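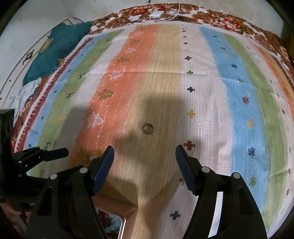
Hand-held gripper demos: policy closes short on small flat objects, but only on patterned cloth

Asked by Signe Hviid, 29 April 2021

I'm training a pick policy from demonstrations recorded with a hand-held two-finger gripper, wrist camera only. The objects are button-sized and lie flat on bedding. I have 300 demos, 139 of them on a striped sheet with small printed crosses and trees, the rest on plain grey cloth.

On plain cloth it picks well. On the striped sheet it succeeds in 49 of the trials out of every hundred, and most failures are the fingers closing short of the object or going for a printed cross. Validation loss looks the same for both. Is this a data problem or should I change the encoder?

2 answers

Arnar Sveinbjörnsson
Data first. Check where your shadow falls. With a lamp overhead the gripper's shadow lands just past the fingertips, on the spot you are reaching for, and a clear disc on a beige stripe has very little contrast left. If all your demos were done under one lamp, the policy may be following the shadow edge. We had this on the Pistberg set. I re-recorded 20 demos with the lamp moved to the side and mixed them in, and the short closes dropped a lot. Also turn the sheet between demos so the stripes don't always run away from you.

Try that before the encoder. If it still goes for the crosses, add random crops - but keep them mild, or you lose the fingertips.

Þröstur Dalsgaard
What frame rate? I had something similar in July and it was latency between the camera and the finger width reading. Didn't depend on the cloth though, so maybe not.

Comment from Signe Hviid: One lamp for everything, yes. Will move it and report back.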